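Filthorpe basketball club signs shirt deal with Skimasport

The Filthorpe women's basketball club has signed a new uniform and sponsorship agreement with sportswear maker Skimasport, the club said on 8 Apr 2021. The deal covers the senior team and both youth squads and takes effect at the start of next season.

Skimasport replaces Plattner, whose contract with the club ran out in March. Plattner had supplied the team's uniforms for nine years.

Under the new agreement, players will be allowed to sign their own shoe and equipment deals for the first time. The old contract required everyone on the roster to wear Plattner shoes in games and at public appearances.
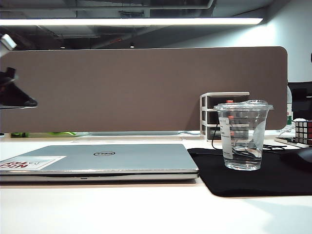

Vol. 21, page 9

Players will also receive a share of the money from shirts sold with their name on the back. The club sold 1192 named shirts last season, most of them at home games, and the full amount went into the general budget. The size of the players' share was not announced.

Guard Viktória Lengyel and forward Dalal Chidiac will appear in the first advertising campaign. Lengyel led the team in scoring last season. Chidiac missed the second half of it with a knee injury and returned to full practice in March.

The club's general manager, Teemu Toivonen, said talks with Skimasport began in the fall and that two other companies made offers. He would not name them or give the value of the contract. He said the home uniform would stay dark green and that the road uniform had not been settled.
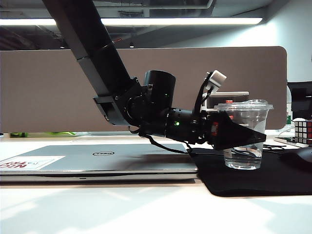

Jolán Szabó said the shoe rule should have gone years ago, and that she knew of at least one player who had turned down Filthorpe over it. Szabó said she would still like to see the youth players' families get a discount on the new gear, "because those kids outgrow everything by Christmas."

Ticket agency Clatix will start selling season tickets next month. Holders of current season tickets can keep their seats if they renew before general sales open. The club's arena holds 3980 for basketball, and prices in the upper rows will not change.

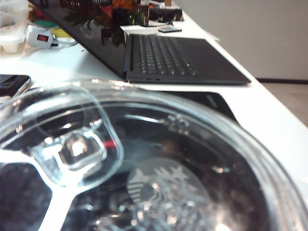 A clear plastic cup lid, seen up close.

The new uniforms go on sale at the arena shop before the first preseason game. Plattner shirts still in stock will be sold at half price until they are gone.

Report by Edem Ayaaba

Contact the sports desk | Copyright 2021, all rights reserved | Back to top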